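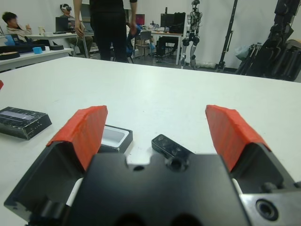

Small black unit on the table, open box with the white tray to its left, closed box farther left.

Vededia Forums > Packing and Storage > Rigid boxes
Thread: Refitting small units in tray boxes, lid drag and scuffing

tmarrow_pk
April 3, 2025
I am writing a repack procedure for small handheld units that come back from loan and go out again in their original boxes. Black rigid box, white inner tray, lift-off lid. The stock is 600 boxes from Barkisen, bought in March. Tray pocket depth is 22 mm. The current procedure is:

1. Open box, lid to the side, face up.
2. Unit out, wipe, check buttons and ports.
3. Unit back in tray, glossy face up.
4. Lid on, press at two diagonal corners.

Two problems. The lid drags on the tray rim when the tray is not fully seated, and the outer faces scuff after a few trips. Would like to hear how others order the steps and whether anyone closes lids by hand pressure alone.

quillback
Seat the tray before the unit goes in. Most lid drag I have seen is a tray sitting high on one side. Push all four corners, then load.

Step 1 also needs changing. If the lid is face up, its open rim is on the table and picks up grit, and that grit goes straight onto the tray wall. Put it face down on a cloth.

harrow_lane
Disagree with face down. You trade a bit of grit on the rim for scratches on the only surface the customer looks at. A cloth holds grit as well. Wipe the table between boxes and leave the lid face up.

quillback
A clean cloth does not scratch a matte lid. A bare table does.

tmarrow_pk
The lids have a gloss panel, so both of you have a point. Gloss is the difficulty in general. Anything thin and black with a gloss face shows every mark under overhead light, and it is hard to separate a reflection from a scratch without tilting the part.

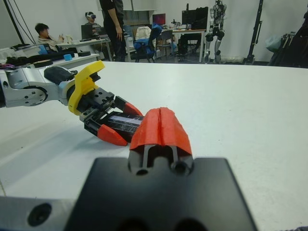

Thin black rectangular piece with streaks of reflected light on the glossy side.

Vega Marín
For gloss inspection, do not tilt at random. Hold the part by the long edges and rotate it once through the light. A reflection travels across the surface. A scratch stays where it is. Then put it down and do not pick it up again until the tray is ready. Handling count matters more than cloth choice.

On table layout, I keep 100 mm clear between the open box and anything else, so a lid coming off does not hit a neighbor. Closed boxes go to the left and work in progress stays in the middle. 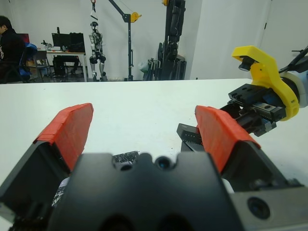

The right side I leave free for reaching in. If two sets of hands work the same table, agree on which side each one comes from and keep the middle for one box at a time. We had more corner damage from reaching across than from shipping.

harrow_lane
One box at a time is slow for 600. I stage 12, all lids off, then load, then close in the same order.

Vega Marín
With 12 lids off you will swap lids. On boxes of this type lid fit varies within a batch, and a swapped lid is one more cause of drag.

harrow_lane
Number them in pencil inside the lid.

tmarrow_pk
Not doing pencil on customer boxes. Removable dot under the tray, maybe. I also have two box sizes on the same table, which complicates staging.

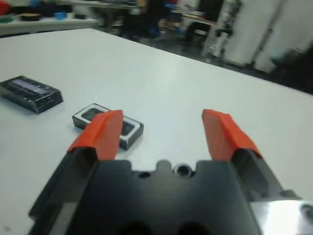
Two boxes, the smaller one with the white border around a dark inner panel.

quillback
Then split by size and never mix. All of the large first, clear the table, all of the small.

For scuffs, try the Drusisik sleeves, the soft ones. They add under 1 mm per side. Check that against your carton.

harrow_lane
Sleeves trap grit too, for the record. I went back to plain tissue.

tmarrow_pk
Revised order for the next run: table wiped, one size only, tray seated at four corners, unit inspected with one rotation, unit in, own lid on, sleeve on half the lot and tissue on the other half. Lid stays face up until I have tried both. Will post the drag and scuff numbers here when the half lots come back.

Vega Marín
Log the lid orientation per box as well, otherwise you cannot separate the two causes.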